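About Rornar

Small games studio, PC mostly. Six people, one office above a bike shop, too many monitors. We make puzzle platformers and the odd arcade thing and we've been at it since a February when the heating was out and we coded in coats.

What we've made so far

Hestis. Our first. Side-scroller, you're a moth, you carry light from one end of a mine to the other. 4000 copies in the first year, which paid the rent and bought a decent chair. Still gets patches. The current one fixes the elevator bug in the flooded level, finally, and the gamepad thing where the left stick drifted in menus.

Ivuvis. Second game, bigger. Rooms that rotate, gravity that doesn't always agree with you. 1059 rooms in the final build, all of them placed by hand, no generator. Took way longer than planned. Has a level editor, and players have uploaded 3000 rooms of their own, some of them a lot meaner than ours.

Balogun. In the works. Third person this time, which is new for us, so lots of learning about cameras and how much people hate them. You run a salvage crane on a moon. Demo when its ready.

How we work

Everybody plays the build before lunch. If it crashes, that gets fixed first and the fun stuff waits. No publisher. No ads in the games, no coin packs, no battle pass. You buy it, you get the whole thing, and updates are free for as long as we can keep compiling them.

We read the forum every day. Answer most of it. Bug reports with a save file attached get looked at fastest, so please attach the save file.
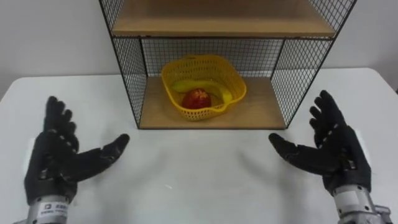

Got Ivuvis for my kid and ended up finishing it before she did, wrote Milica on the forum. The rotating rooms are great once you stop fighting them, but the hint button gives away too much, could you make it two steps?

Done, in the last update. First press shows the direction, second press shows the move. You can also turn hints off completly in Options, under Gameplay. Keep those coming.

Systems and requirements

Both finished games run on Windows and Linux. Mac version of Hestis exists, Mac version of Ivuvis is being tested, no promises on a date. Old laptops are fine for Hestis. Ivuvis wants a proper graphics card if you turn the shadows up, otherwise leave them on low and it'll run okay. Keyboard or gamepad, both can be remapped.

Languages: English, Spanish, German, Portuguese. Fan translations welcome, the text files are in the game folder, plain text, go ahead.

Streaming and videos

Yes, you can. Yes, you can monetize them. No need to ask. Link to the store page is nice but not required.

Jobs

Nothing open right now. We'll need a sound person for Balogun at some point, so if that's you, send two or three short clips and skip the long cover letter. We keep them on file and we do listen.

Press

Logos, screenshots and the trailer are in the press kit, link in the footer. Review keys on request, write from your outlet's address please, we get alot of fake ones.

Contact

Use the form. Support goes to the same inbox as everything else, so put the name of the game in the subject line. Replies usually within a couple of days, slower around a release.

Page last updated 17 August 2025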